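Home | Projects | Reports | Archive | Contact

Cassette Labels and Their Listeners: The Tilar Catalogue

Project report, Department of Music

1. Aim

This report examines how Tilar, a small cassette label, found an audience for electronic and improvised music without shop distribution. The work forms part of the second-year module on recorded sound and was carried out over 18 weeks, ending in May.

2. Sources

The label's own order books were consulted, together with its printed newsletters and 3 boxes of letters from listeners. Of the 300 letters read, most concern orders and late parcels. A smaller number discuss the music itself, chiefly the two releases by the duo Fisteo.

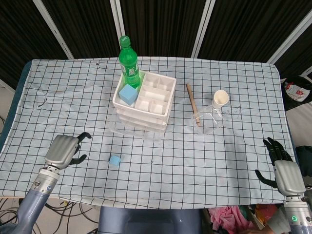 3. Findings

Editions were small. Only the Harms compilation came close to a wide circulation, with almost 1000 copies sold by post. Tapes were frequently exchanged for those of other labels, and these exchanges were not always entered in the books. Sales figures therefore understate how far the music travelled.

The Trosier sessions were issued twice, with a different running order on each occasion. The letters show a clear preference for the first version. The reason for the change could not be established from the papers available.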